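Opinion > Food and Drink > Columns

Home kitchens don't need more gear, they need more counter

14 comments Share Save

My sister-in-law redid her kitchen in May and asked me what I would buy if I were starting over. She had a list already. It had a stand mixer on it, an air fryer, a pasta roller and one of those Drenex blenders with the heavy base. I told her I would buy none of it until I knew where I was going to chop an onion.

She thought I was being difficult. I have cooked at home for most of my adult life and in two restaurants before that, and the thing I have fought with in every kitchen is the same: a place to put things down. I have never once failed to make dinner for want of a machine. I have often made a bad dinner on a patch of counter the size of a magazine, with the board hanging over the sink and a bowl balanced on the toaster.

The apartment I rented on Buenaventura Street had 40 inches of counter, total, and the microwave took up half of it. I cooked worse there than I had in years. I skipped steps. I didn't measure things out first, I salted late, and I burned garlic while I looked for somewhere to set the cutting board. When I moved, I kept the same pans and the same knives and the food got better within the first month.

Restaurants know this. A line cook's station is small, but it is kept clear all through service, and the cook who lets it fill up gets yelled at. At home we do the reverse. We treat the counter as storage and then work in whatever is left over.

What I have now is a plain table against the wall, brown, no drawers. The rule is that nothing lives in the middle of it. A bowl can sit at the edge if I am using it that night, and it goes back on the shelf after.

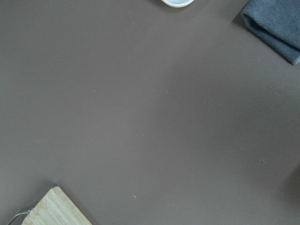 Reader Zindirura wrote in after my last column to say that this is easy advice for people with cupboards. In a studio, the letter said, the counter is storage because there is no other storage, and telling renters to clear it is like telling them to move.

That is a fair complaint and I don't have a full answer to it. I will say that most small kitchens I have stood in, my own included, were holding things that hadn't been used since the lease was signed. A rice cooker used twice a year can go under the bed. A knife block can become a magnet strip for very little money. The coffee maker stays, because it gets used every morning and I am not a monster. But the waffle iron is taking rent from you, and you should look at what you are paying.

I did that sum once. With my rent at the time, one square foot of the apartment cost me $437 over the years I lived there. The bread machine sat on more than a square foot. I sold it that same week.

The other half of the problem is the way kitchens are sold. Showrooms count appliances and cabinet doors. Builders put the stove in the corner and the sink under the window and let the counter be whatever is between them. The quote my sister-in-law got from Nilov, the kitchen place near her, had $975 in it for a pull-out spice tower and nothing at all for extending the counter past the fridge, although there was a clear wall there. She asked about it and they said most people don't ask.

I think more people should. If you are renting, buy a secondhand table before you buy another machine. If you are remodeling, draw the longest unbroken stretch of work surface you can fit and make everything else go around it. Keep the board at one end, near the stove – the left end if you are right-handed and move food across as you cut. Leave the rest open. It will look bare to visitors and it will feel wrong for a week or so, and you will want to put a plant on it. Don't.

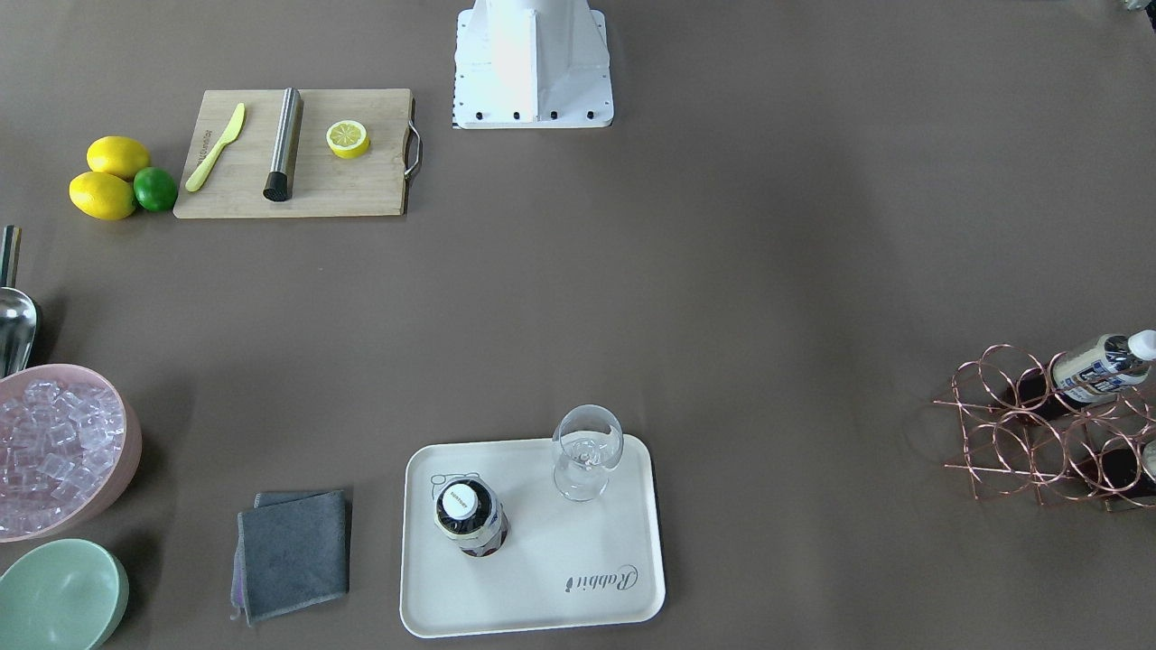

My sister-in-law's view, after a summer with her new kitchen, is that I was right about the length and wrong about the mixer. She bakes for a school and two cafes, she said, and a machine that runs every day has earned its spot, so the rule ought to be about how often a thing gets used and the plant can stay too.

I'll give her the mixer. She did take the wall by the fridge in the end and got over four feet out of it, and the spice tower was dropped to pay for it. The spices are in a drawer now, lids up, with the names written on masking tape.

14 comments Share Save

Opinion Recipes Letters Newsletters Subscribe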